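About Clundard

Clundard tests grippers, arms, cameras and controllers for companies that need to choose between them. We started in January with one bench and two arms. We now keep 40 grippers on the shelf and have finished 359 comparisons.

Every product gets the same jobs. Arms are run for 3,000 cycles before we write anything down. Cameras are tried on glass, plain wood and other surfaces that give depth readings trouble. For household work we use ordinary furniture, including cabinets with glass above and drawers below.
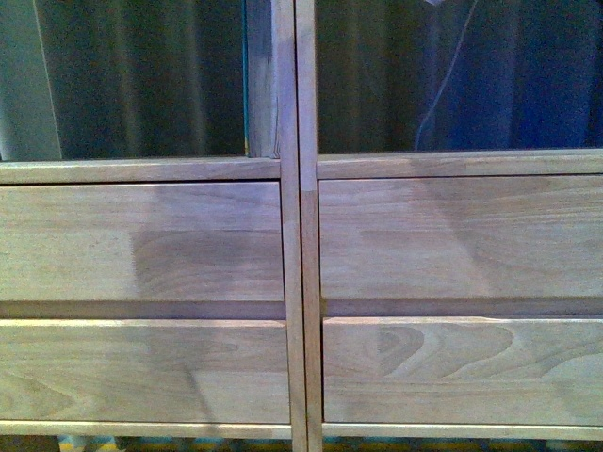
Drawers with no handle are scored separately, as many two-finger grippers do well on knobs and poorly on a recess. Controllers from Dovico and Drimora are both supported.

We do not sell hardware. Reports are sent to the customer first.

124 shares
3 comments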